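12/8/23

Reran the recommender on the Trastetti catalog, this time with click history older than 60 days thrown out. Training finished before lunch, so naturally the results were bad by lunch.

Of 635 test users, 86 got the same top five items. Rosario calls this "consensus." I call it a popularity list with a power bill. Dropping the learning rate changed nothing except my mood.

Evangelia found duplicate item IDs in the Tirninton export, so part of the model's great insight is that people who like a thing also like that thing. She is deduping tonight. Old checkpoint stays on Sokovard, don't overwrite it (Rosario).

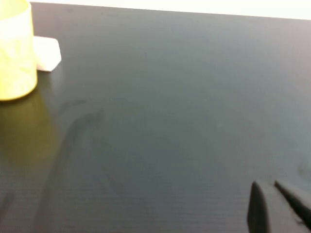 Tabletop, dark gray, pale background behind.

To do: retrain on clean IDs, same seed. Compare against plain most-popular before anyone says "personalized" in a meeting again.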